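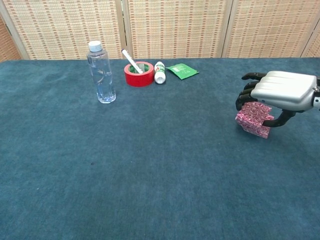

My aunt left me the flat on Ondrejka Street and everything in it, and the only thing my cousins asked after was the block. She had kept it on the table in the back room for as long as I could remember. It was a chunky thing with a step cut into it, covered all over in pink, red and white specks like confetti, and it looked loud against the blue-green carpet she had laid over the tabletop. Behind the table stood the woven folding screen. As children we were allowed to touch the block but never to carry it past the screen.

I went up in March to clear the place. The train from Wusine was late and the heating was off. I started in the kitchen, wrapped the plates in newspaper, and left the back room for the second day.

The carpet on the table held marks. If you drew your palm across it the nap turned gray, and if you drew it back it went dark again. My aunt used to write on it with one finger when she was on the telephone. She wrote prices, mostly, and the names of stations. I looked for writing now and found only patches.

I picked up the block. It was lighter than I remembered. I turned it over and a piece of paper was taped into the angle of the step, folded in 2. It was a receipt from Dellus, the department store in Grisia, which closed before I was born. One block, patterned, 300. Under that, in her handwriting, it said: too much, but she liked it.

I read it again. I didn't know who she was. My aunt had lived alone and had never talked about anyone from Grisia.

My older cousin rang that evening and asked if I had found it. I said yes. She asked if there was anything with it.

"Only the carpet," I said.

She said I could throw that out. I told her I would see to it, and after she hung up I sat down at the table and smoothed the nap until it all lay one way. Then I wrote Grisia on it with my finger, and the name of the street, and went to look up the trains.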